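Ternov Catalog Sync -- Support Log
Ticket status: resolved, monitoring
Component: product import, variant mapping
Affected store: Plusunico, children's tableware

Symptom: after the Wednesday import, color variants in the storefront show the wrong parent item. Bowls list plate sizes, cups list bowl prices. Stock totals are correct in the warehouse system. Store runs Atlow as storefront, Ternov connector in between, Vuorinen feed as source.

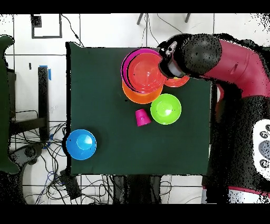
2 min read

Initial checks. Connector is on the current build. API credentials valid, no rate limit errors. The feed file opens cleanly and has almost 2,000 rows. Column order matches the template.

Ran a manual import with 12 rows taken from the top of the file. All mapped correctly. Ran 300 rows. Errors started partway through and continued to the end of the batch, so the fault is in the data or in how a batch is read -- not in the mapping profile as such.

Compared the last good row with the first bad one. The bad row has an empty parent SKU. The connector treats an empty parent as "same as previous row" and carries the old value forward. Every variant after that point inherits it until a row with its own parent value appears.
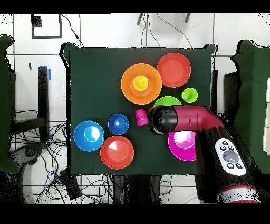
Plates, bowls and cups in assorted colors

Checked the export side. Vuorinen drops the parent SKU when the field contains a trailing space. The storefront ignores the space, so the products looked normal in the admin list. Found 15 parent records with a trailing space, all edited by hand in January.

Workaround: set "Empty parent" to "Reject row" under Import > Advanced. Rejected rows go to the error report and existing listings are left alone.

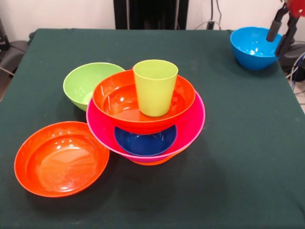

Fix applied: trimmed the parent SKU field on all affected records, cleared the connector cache, ran a full import at 6:40 a.m. Zero rejected rows. Spot checks on price and size are correct for each product type.

Two items still open. Search filters in Atlow show old color values until the index rebuilds overnight. The carry-forward default has been logged as a defect with the connector team -- no release assigned yet. Leave "Reject row" on until then.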